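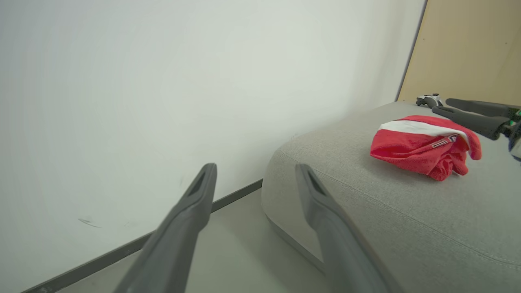
Lerico says its Bulo rear bumper fits any two-seat side-by-side and "shrugs off the trail." We doubt the first part. It bolted up to one of our two test machines; the other needed 8 washers and a file. As for shrugging, the black finish marks easily, with short thin streaks like the dark scuffs low down on a white wall, and they don't buff out.
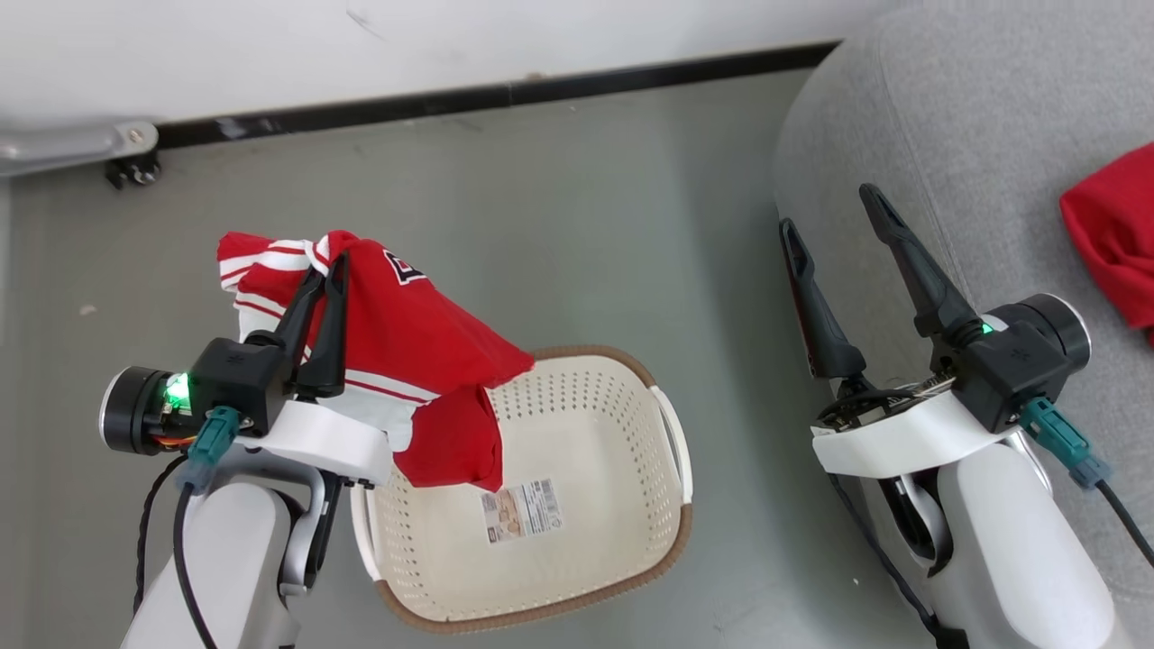 The tow hook is better. Wilson Escobar pulled a stuck machine with it in May and the welds held. At $379 you're paying mostly for that hook. Skip the light kit.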